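Wetley Residents' List: archive
Home | Threads | Search | Join | Log in

Subject: Re: Who gets the leader's chair?
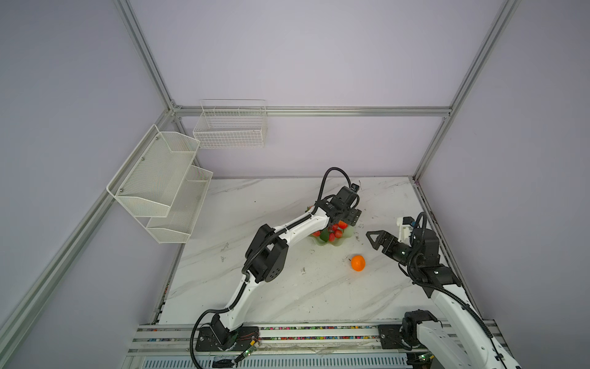
Sunita Kashyap wrote:

> Can someone explain what happened at the town council last night? I left
> at half past eight to relieve the babysitter, and at that point Rhodri
> Nicholas was leader and Urmila Grewal was his deputy. My neighbour now
> tells me neither of these things is true.

Sunita,

Your neighbour is right. You missed the good bit by ten minutes.

Once the item on bus shelters was out of the way, Rhodri stood up and said he would be going at the end of August. He thanked the officers, he thanked his wife, and he thanked Wetley at some length. Then he said he was sure the group would want "continuity", and looked at Sneha Thakur, who looked at her papers.

Urmila has been deputy for four years and had, I think it's fair to say, been expecting to be looked at. She asked whether there would be a vote. Rhodri said there could be one now, if people liked. People did like. Sneha won it with 10, Urmila had 4, and Sarla Kandpal abstained on the grounds that she'd only come to talk about Bansal Road.

Urmila then resigned as deputy, very politely, and asked for that to be minuted. She stays on as a councillor and keeps planning until the new leader says otherwise. I wouldn't buy her a new nameplate just yet.

What it means for the rest of us is harder to say. Sneha was always the keenest on selling the old depot to Hindent, and Urmila was the main reason it hadn't gone through. Expect it back on the agenda by the autumn. The parking contract with Rumonik is up for renewal too, and I've yet to meet a councillor who'll admit to having signed the first one.

Draft minutes should be on the noticeboard once the clerk has worked out how to spell "acrimonious". If anyone stayed for the part after the tea break, please write in, as I had a train to meet.

Gareth

Contact the list owner | © Wetley Residents' List | Back to top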